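Ticket 1043 – Two-arm unit, table-laying routine: which rule applies to crockery over the floor?
Site: Grenemgate, kitchen bay
Opened: May 30, 2022
Category: Working practice / handling rules
Priority: Low (raised to Medium after the second bowl)

Summary
The Trurnetti handling rules say, in rule 27, that a held item must stay "over a supporting surface at all times". The Bondard checklist, taped to the same cupboard door, says the arm must take "the shortest clear path". Between our counter and our table there is a stretch of tiled floor. Both documents are signed off. Both are mandatory. They can't both be obeyed by anything carrying a plate.

What we've tried
1. Followed rule 27. The run stopped at the counter edge and waited for more counter.
2. Followed Bondard. Quick, direct, and logged by the audit script as a breach on every pass.
3. Asked for the counter and table to be pushed together. Declined, as there's a pillar between them and it is apparently holding something up.
4. Turned the audit script off. Turned it back on after an email.

Current state
Running to Bondard with the breach warnings left on. Speed over the floor is held at the lower setting and people stay behind the line. Rim grip only for plates, as per the crockery sheet. Bay as it stands, plate on the mat in one and in the right-hand gripper in the other:
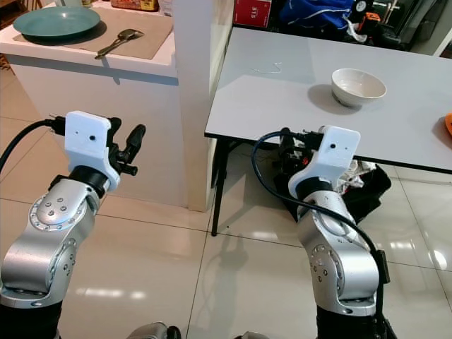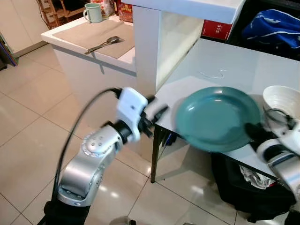

Reply from Bagheri desk, 09:12
Rule 27 was written for glass vials on a long bench and has been copied into everything since. I'd stop trying to satisfy it. What you want is the exemption in section 3, which lets you cross open floor if the load is under 1000 grams, the grip has been confirmed before lift, and the route is clear of people and clutter. Please read "clutter" as including whatever is kept under the table. The rules don't care whether you think the arm will go near it.

Two questions before I approve. Is the grip check done before lift or during it? And does the lower speed apply to both arms, or just the one holding something?

Update from site, 09:40
Grip check is during lift. Moving it to before. The lower speed was on the holding arm only, so the free arm has been going about its business at full tilt. Now matched. Under-table storage to be cleared before the next run.

Bagheri desk, 09:55
Approved under section 3 until the July review. Please take one of the two sheets off the cupboard door. I don't mind which.

Status: Pending – site to confirm which sheet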